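The Price of a Warm Rinse
How one housing cooperative learned to read its hot water

16/08/2025

When the Brarkach Housing Cooperative received its annual energy statement in February, the figure for space heating had fallen for the third winter in succession. New windows and insulated attic floors had done what the engineers promised. The figure for hot water had not moved at all, and for the first time it stood higher than the figure for heating in the smaller apartments.

Many owners of well-insulated buildings will recognize the pattern. As walls and windows improve, the share of energy that goes into hot water grows, although residents wash, cook and bathe much as they did before. The water has to be heated, kept hot in a tank and moved through the building at all hours. A good part of the heat is lost on the way, in basements and shafts where it serves no purpose.

The cooperative manages 518 apartments in nine buildings on the east side of Brarkach. Most date from the same decade and share the same plan: a boiler room at one end, a long horizontal main under the ground floor, and risers that pass through kitchens and bathrooms on their way up. The arrangement was economical to build. It also means that an apartment at the far end of the main may wait well over a minute for hot water in the morning.

Svend Vídalín, the engineer responsible for the buildings, spent the early spring with a thermometer and a stopwatch. He measured the water at the tank, at the foot of each riser and at the kitchen tap on the top floor. "The tank was set correctly in every building," he said. "The return pipe was the trouble. In two of them we were heating the basement, and in one we were heating the bicycle store."

The return pipe receives little attention outside the trade. It carries water that has not been used back to the tank, so that the water in the risers does not stand and cool. If the circuit is poorly balanced, the nearest risers take more than their share of the flow and the distant ones are left lukewarm. The usual response, in Brarkach as elsewhere, is to raise the temperature of the tank. Complaints stop for a season and the losses increase.

Lowering the temperature is not a simple remedy either. Stored hot water must be kept hot enough to prevent the growth of harmful bacteria, and no saving justifies a risk to the health of residents. Mr. Vídalín therefore left the tanks as they were and turned to the valves, the pumps and the insulation.

The kitchen is where residents notice the result first. A shower is long enough to hide a slow start. Rinsing a few dishes is not, and the tap is often closed again before the warm water has arrived. The heat that was on its way stays behind in the pipe and is lost to the wall. Repeated several times a day, the short rinse can cost more than its modest volume of water would suggest.
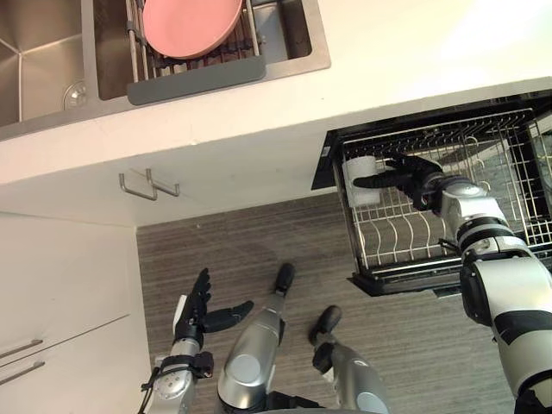 A kitchen sink with a wire dish rack in the right basin.

The cooperative considered asking residents to change their habits, and a leaflet was drafted. It recommended cold water for hand washing and a partly filled basin for dishes. Géza Medve, who chairs the residents' assembly and has lived in the oldest building for most of his adult life, advised against sending it before the technical work was complete. "People will accept advice about their taps when the tap works properly," he said. The leaflet was held back until summer.

The work itself was carried out by Ingvarsson, a heating contractor with long experience in occupied buildings. Thermostatic balancing valves were fitted at the foot of every riser. The old circulation pumps, which ran at a single speed, were replaced with Wanico units that adjust to the temperature of the returning water. In the basements, 400 meters of bare or poorly wrapped pipe were insulated, including the bends and valve bodies that earlier contractors had left exposed.

Access proved harder than the plumbing. Several risers could be reached only through storage rooms that had been in private use for years, and the keys were not always where the records placed them. In one building a valve shown on the original drawings could not be located at all. It was found behind a later partition wall - painted, seized and fully open.

The assembly has also approved a monitoring system supplied by Zurkero. Sensors on the return pipes report to the cooperative's office, where a riser that begins to cool can be identified before anyone telephones. The system does not record the use of water in individual apartments. That condition was set by the assembly and is written into the contract.

A full year of readings will be needed before savings can be stated with confidence. The waiting time at the most distant taps has already shortened, and the bicycle store is now cool. Mr. Vídalín intends to repeat his measurements next February, using the same taps and the same thermometer, and the findings will be presented to the assembly together with the annual accounts.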